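Griltitz (music video)

"Griltitz" is a music video made for the song of the same name by the electronic duo Poser. It was directed by Dalia Hegazy and produced by the animation studio Furneo, with editing by Lorne Petrenko. The video combines stop-motion paper cutouts with live-action footage of the two musicians and runs for the full length of the album version of the song. It was released on June 25, 2021.

Background

Poser recorded "Griltitz" as the closing track of their second album, Upadhyay. The label had planned a lyric video only, and a short version made from the album artwork was delivered in April. The duo then asked for a longer treatment that would follow the structure of the song, which has two sung sections separated by an instrumental passage. Three treatments were submitted. Hegazy's was the only one without a storyline, and proposed that each instrument be given its own paper shape, repeated every time the instrument was heard.

Production

Live-action material was shot in one day against a gray backdrop. The musicians were filmed from the waist up at 12 frames per second, half the rate normally used by the studio, so that their movements would match the stepped motion of the cutouts. Selected frames were printed on matte paper, cut by hand and placed back under the rostrum camera. According to the production notes, 138 of these prints appear in the finished video, some of them more than once.

The cutouts were made from colored card and lit from one side at a low angle, which leaves a thin shadow along every edge. Hegazy chose to keep these shadows – earlier Furneo videos had removed them by lighting from below through glass. Each layer was shot separately and assembled by Petrenko, who worked from a chart of the song with 194 marked cues. Bass notes are tied to horizontal movement and percussion to changes of color. The vocal line has no shape of its own and is carried by the printed frames of the singer.

The instrumental passage was the last part to be completed. It was first cut as a single continuous zoom, but the printed images lost detail at close range and the passage was replaced with 16 short shots. A version with the zoom was included on the disc that came with the deluxe edition of the album.

Release

The video was first shown before a concert by the duo and was placed online the same evening. A shorter edit for television leaves out the instrumental passage and moves the title card to the end. Stills were used on the sleeve of the twelve-inch single, and two of the original cutouts were reproduced as a poster.

Related work

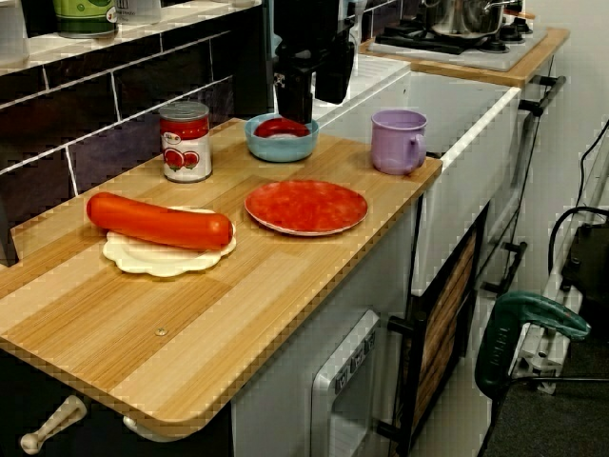
Toy sausage on a scalloped plate, with a miniature tomato can and a light blue bowl.

Poser did not commission another animated video. The clips for their third album are live performance recordings, although the paper shapes from "Griltitz" were enlarged and used as stage backdrops on the tour that followed.

See also

Cutout animation
Rostrum camera
Visual music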